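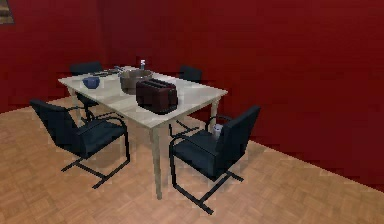 The simulated dining room used in the practice tasks, with toaster, pot and bowl on the table.

Dinner for a Robot That Has Not Arrived Yet

An open day at the Kneath laboratory in Curkdale

The bus to Curkdale stops in front of a tire shop, and from there you walk uphill for 11 minutes. I had expected a campus with glass walls. The Kneath laboratory is on the second floor of an old school building, and the stairs still have the low handrail for children. A paper arrow said "Robots," and next to it a smaller arrow said "Coats."

I visited on May 2, 2023, when the laboratory opened its doors to neighbors, parents and anybody who had filled in the form. I had written to them already in October to ask for an interview, and the answer was that I should come and see the work first. So I came with the others, with a sticker on my jacket.

The project that most people wanted to see has the name Ovar. Its purpose is easy to say: a household robot should be able to clear a table after a meal and put the things where they belong. The robot itself is being built in Jillamcombe, by a partner firm, and will be delivered later this year. Until that moment the group in Curkdale works with rooms that exist only in the computer.

There are 58 of these rooms. Most are kitchens and dining rooms, some of them very plain. The one on the big screen during our visit had dark red walls, a parquet floor and a pale wooden table with four black chairs. A boy behind me said that it looked like his dentist's waiting room, and his mother told him to be quiet, but I understood what he meant. The chairs are the kind with one bent metal tube and no back legs.

Our guide, a young engineer with a very soft voice, asked us what would be difficult in this room. People answered quickly. The pot, said a man, because it is big and shiny. Someone else said the toaster, which was dark red and stood in front of the pot, hiding a part of it. The engineer agreed with both. Metal reflects what is near it, and the software can take the reflection for a second object. And when one thing hides another, the program must decide if it sees a whole pot or only a piece of something.

Then she waited. It was a girl of maybe nine years who said: "There is a cup on the chair."

I had not seen it. A small white cup stood on the seat of the chair at the right, close to the backrest. The task for the program is to clear the table, and the cup is not on the table. Must it be collected? In my home, yes, certainly. But the instruction does not say so, and a program which looks only at the tabletop will leave it. The engineer told us that the objects are placed partly by hand and partly by chance, and that the group likes to keep such cases in the collection when they appear.

After this we were divided into groups of 11 and could try the exercise ourselves. Each visitor got a printed room and a pencil, and had to write down the order in which the things should be taken away. I began with the bowl, which stood alone at the left end of the table and seemed to me a friendly beginning. The man at my side began with the pot. We discussed it longer than was necessary. He has worked in restaurant kitchens and he believes that large things must go first, always, to make place.

The laboratory has run the same exercise with its software. For one room, the program is given 24 different starting arrangements, and each time it must produce a plan. The plans are then played in the simulation and the engineers look at the ones that failed. A few failures were shown to us. In one, a bowl was pushed slowly over the side of a table, and all the children were very happy with this and asked to see it again.

I asked what will change when the real machine comes from Jillamcombe. The engineer thought about the question. The floor will not be level, she said. The light will come from the windows and it will move during the day. Cups will have something left in them. She has already bought dishes at a second-hand market, and they wait in a box under her desk, wrapped in newspaper.

The visit ended with coffee in the former gymnasium. There was a long table with a cloth, and we put our cups back on it in no order at all. One cup stayed on the window sill. I saw the engineer look at it while she was speaking with the parents, and when they had gone she took a photo of it with her phone.

The next open day at Kneath is planned for October. Places are free of charge, but visitors must register with the laboratory in advance. The building has no elevator.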